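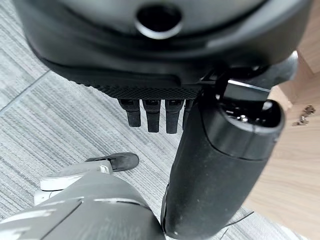 I spent most of Tuesday teaching by remote control, and the slow part is still the thumb. The fingers mostly do what mine do. I close my glove, they close. The thumb is a different shape from mine, a thick black cylinder with a bracket at the top, and it comes in at an angle I would never hold my own thumb at. It has picked up a few pale scratches, and the fingers are a little scuffed too. What I had to learn was to stop watching my own hand and watch that thumb on the monitor.

The task was picking a folded cloth up off the carpet and putting it in a bin. We need 371 good demonstrations of it before Arūnas Pētersons will train anything, and he is strict about what counts as good. If I hesitate over the cloth for more than a second or two, he throws that one out. He says the policy will learn the hesitation right along with the grasp -- I have seen it happen, so I don't argue.

I work in blocks of 30 minutes and then take the glove off. By the fourth block my wrist gets lazy and the approach comes in too flat, with the fingertips dragging on the floor. Rūta Kļaviņa does it better than I do. She brings the hand straight down, stops, then closes in one motion. I copied her for the last block and only had 5 rejected.

We also tried a few by hand, with the motors slack and one of us moving the arm directly. It felt easier, but the arm is heavy that way and my own sleeve kept getting into the camera view. Back to the glove after lunch.

Next week we do the same task on the hard floor at Hondton. I want to redo the glove calibration before then, mainly the thumb.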